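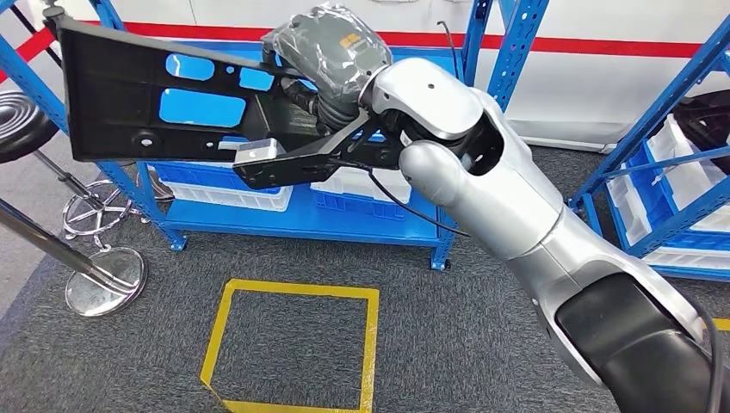 3.2. Reverberación en salas con moqueta

Categoría: Acústica de edificios

Las medidas se tomaron en 8 salas del edificio Trullach, con el procedimiento de respuesta impulsiva descrito por Vidmar y Swati en la sección anterior. En cada sala se registraron 40 respuestas, con las ventanas cerradas. La banda de 1,000 Hz se usó como referencia.

Figura 4. Interior del edificio Trullach. 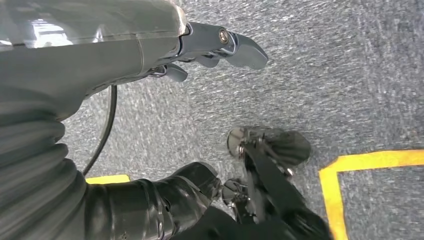
El tiempo de reverberación bajó en las salas con moqueta, sobre todo en las bandas altas. En graves la diferencia fue pequeña —dentro del margen de repetición— y no se analiza por separado. La sala Liem, de 483 metros cúbicos, se apartó de la tendencia y se volvió a medir en noviembre con el mismo resultado. Los valores por banda figuran en el anexo B.

Este sitio utiliza cookies propias y de terceros. Aceptar | Configurar

© Cuadernos Pesent. Contacto. Volver arriba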